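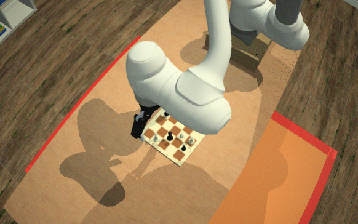

Re: [grip-sim] Lema fingers vs stock, and which camera

Quick one before I run for the train, sorry for the state of it. Finally got the chess pick job through in sim with both finger sets. Same arm, same board, Skorkevar controller on defaults, 200 picks each. Main finding is dull: the fingers matter less than the camera. Overhead view is the weak one. The wrist housing sits right over the top of the board when the gripper's at the left corner by the white pawn, so the far rows are half gone, and what you can see of them is in shade. Anything the detector says about those squares is a guess imo.

To answer the earlier mail:

> Has anyone run the Lema fingers against the stock ones on
> small parts? We are thinking of ordering for the Gretwood
> cell but the numbers on the data sheet are all for boxes.
> Also interested in whether a wrist camera is worth the
> cable, or if one fixed camera will do. Can do Monday for
> a call.

Small parts, yes, chess pieces. Pawns were the pain. Stock fingers dropped 7 out of the 200. Lema dropped fewer but knocked the neighbours over more, the tips are wider and it shows when two pieces stand on touching squares. So depends what you mind more. For Gretwood I'd guess you mind knocking things.
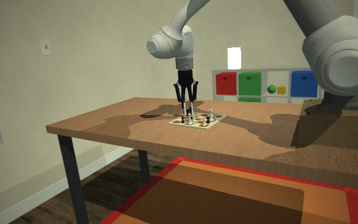 Timing next as you'll ask. Stock took 108 minutes for the lot, Lema 202, but dont read much into that, I'd left the approach speed turned right down on the Lema run from an earlier test. Will redo. Controller was fine in both, no odd stops. I did have to raise the approach height a touch becuase the open fingers were clipping the tall pieces on the way in to a short one. Worth checking on yours if the parts are mixed heights.

Cameras, in the order I'd bother with them:

1. Wrist. Worth the cable. You get both fingertips and the piece between them in one view, and the rest of the board beyond. The fisheye bends the board edge so calibrate properly, mine was well out the first evening. Shadows are the other nuisance, pale piece in the shade goes grey-green and my colour check called it black more than once. 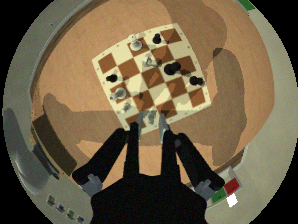

2. Side, low, looking across the table. Good for height above the board, poor for telling which square. The board squashes down to a flat diamond and things hide behind the fingers. Kept it for debugging only.

3. Overhead. See above. Fine with the arm parked out of the way, so use it for the first look then switch.

Not tried: two fixed cameras at opposite corners, softer lighting, the Pesach controller. If someone has the Pesach one going in sim please shout, I'd like the same job run on it before we pick.

Also not tried any of it on a real table. Slippery pieces will be a diffrent story, friction in my sim is whatever it came with.

Monday's ok for the call, after 3.

Configs to follow when I find the right folder.

--
sent from the train in the end

Comments (3)

We had the same colour trouble with grey parts. Ended up ignoring colour and going on shape. Slower but it stopped guessing.

Could you say what opening width you used on the Lema? We start nearly closed and that cured most of the knocking, though then it misses if calibration is off.

+1 for a rerun at matched speed. Would hold off ordering until then.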